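The Momwood Center for Home and Consumer Studies reopened its tabletop workroom in August, following a refit of the ground floor. The room serves the center's courses in kitchen organization, table setting and food presentation, and is also available to outside groups by arrangement.

The refit covered the work surfaces, the storage wall and the lighting. The former tables, which had been in service since the building opened, were replaced with white tabletops chosen after a comparison of several finishes. Ekrem Soylu, who heads facilities at the center, said that the choice was made with the teaching staff.

"The instructors asked for a plain, light surface on which small items can be found and picked up without searching," Mr. Soylu said. "The old tops were a mottled brown, and a cherry tomato or a bottle cap could sit in front of a student for ten minutes."

Flooring along the work areas was kept dark, as before. The storage wall was built by Kılıçarslan, a local joinery firm, and holds the center's collection of household items. The collection was catalogued again during the closure and now stands at 2806 pieces, of which 532 are new. It includes plates and bowls, baskets and colanders, cups, trays, and the small food items used for sorting and plating practice. Items that were chipped or incomplete were withdrawn, and a portion of these was passed on to the Dretden reuse store.

The first course in the refitted room is Clearing and Sorting, an introductory unit taught by Nesrin Oral. It deals with the ordinary work of bringing a mixed table to order: small items are gathered, tableware is stacked by size, and containers are returned to their shelves. The unit has been offered at the center for several years and was revised over the summer to include more work with small food items and with baskets of different shapes.

Ms. Oral said that the revised unit gives more time to deciding where a thing belongs. "Most people can lift a plate," she said. "What takes practice is the order of the work. We ask students to begin with the container and settle what it is for, and then to move to the pieces around it."

Places on the course are limited to 39 per term. The morning session was filled shortly after registration opened, and a second session has been added in the late afternoon. Participants who completed the earlier version of the unit may attend the revised sessions at the reduced rate. Aprons are provided. Participants are asked to leave bags and coats in the hallway lockers and to wear closed shoes.

The cost of the tabletops and the storage wall was met from the center's equipment fund, with a contribution from Nesix toward the lighting. The overhead lamps were moved closer to the walls in order to reduce glare on the white surfaces, a problem noted during a trial of the first table in the spring. Window blinds will be fitted on the street side during the winter break, when the room will be closed for a short period.

Outside groups that held bookings before the closure have been contacted by the center's office. New requests should be made in writing and should state the size of the group, the preferred time of day and the items needed from the collection. Items may be reserved by catalogue number or by general kind. They are not available for loan outside the building.

A printed guide to the collection is being prepared and will be placed at the entrance to the workroom. Until it is ready, the working list may be consulted at the front desk from 9 a.m. to 4 p.m.

Tabletop in the workroom, with a pale green oval basket, a round gray plate and a small orange citrus slice.

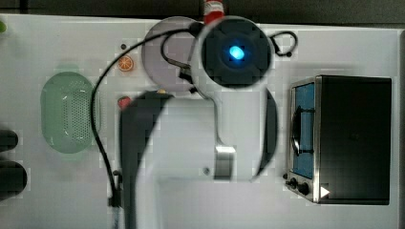
## Registration and Inquiries

Registration for the late afternoon session of Clearing and Sorting is open at the front desk. Applicants should bring proof of address if they wish to claim the resident rate. Questions about room bookings may be directed to the facilities office, extension 1549.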